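Fullent Fold 5 travel wheelchair: a second opinion

I bought one of these for my mother in January, after two knee operations and a lot of brochures. Every brochure promises a chair that "disappears into your trunk." I have a normal trunk and a bad shoulder, so I was doubtful, and after a couple of months of errands I still am.

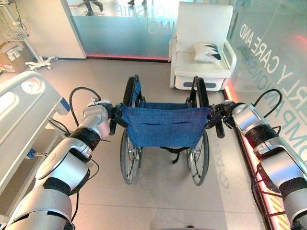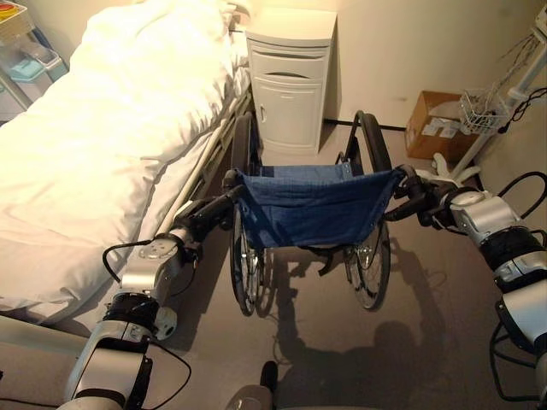
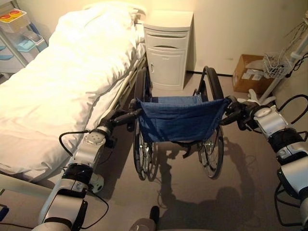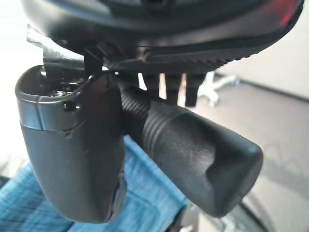

First two: folding wheelchair, from the back. Third: bed and bedside cabinet. Last: under the seat of an office chair.

Price first. I paid $848 at Sestura, which had it marked down from $1,430. I have never met anyone who paid the higher figure. The nearest competitor, the Berrada, costs less and comes with a cushion. Fullent sells you the cushion separately and it slides.

The weight is given as 24 pounds. Read the small print and you'll see that leaves out the footrests. With them on, I would not want to lift it twice in one afternoon.

Folding is fine once you know the trick, which the manual doesn't mention. Pull up on the middle of the seat, then push the sides in. The brakes are good. The front wheels are not: they chatter on brick and caught in the gap at our bank's elevator both times we went. My mother, who complains about nothing, complained about that.

Customer service was one person, Wanda Kołodziej, who answered my email in a day and mailed a replacement armrest screw free of charge. She couldn't tell me why the first one fell out.

The store also pushed the Undetberg carry bag. Skip it. The zipper is too short for the chair it is sold with.

Would I buy the chair again? At the sale price, maybe, for smooth floors and short trips. For sidewalks like ours, try the Berrada first and bring your own cushion.

3 out of 5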